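3.2 Who I talked to, and how dowry came up

I wanted to know how families in Erkness talk about dowry when no wedding is being planned. Renzo Gentile and I sat in kitchens and bedrooms there for 14 weeks, and I let people get on with their chores while we chatted. Dowry came up sooner than I'd guessed - usually through a cousin's marriage, hardly ever their own.

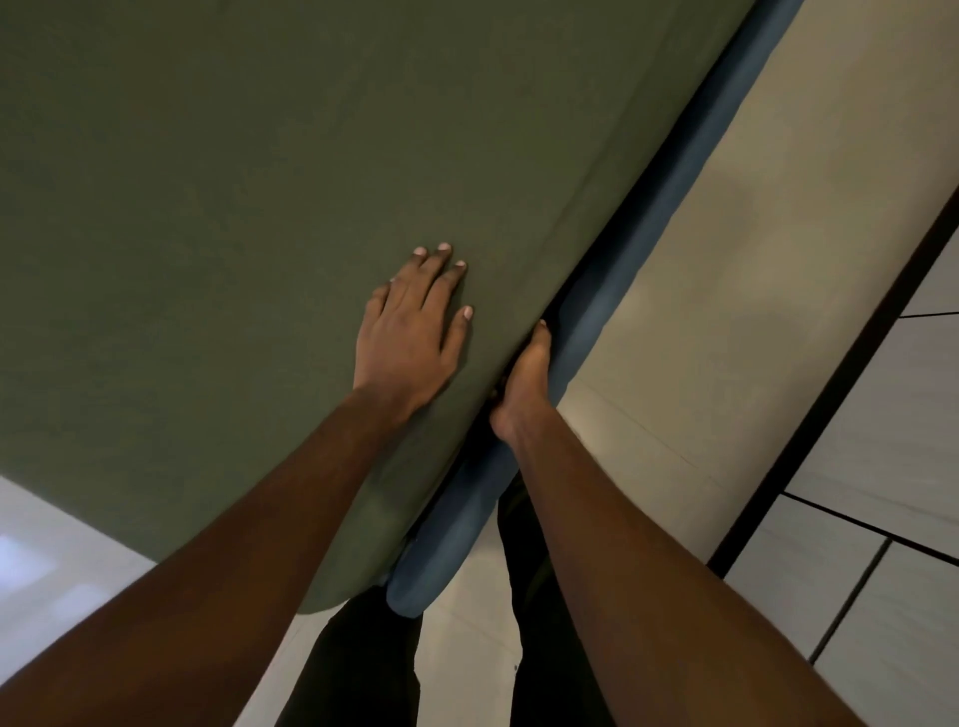
Figure 3. Housework during a home visit: smoothing a green fitted sheet over a mattress.

Mothers-in-law were the hardest to read. In Mindulano they called the payments "gifts" and changed the subject, but their daughters used the plain word, and some told me what was still owed.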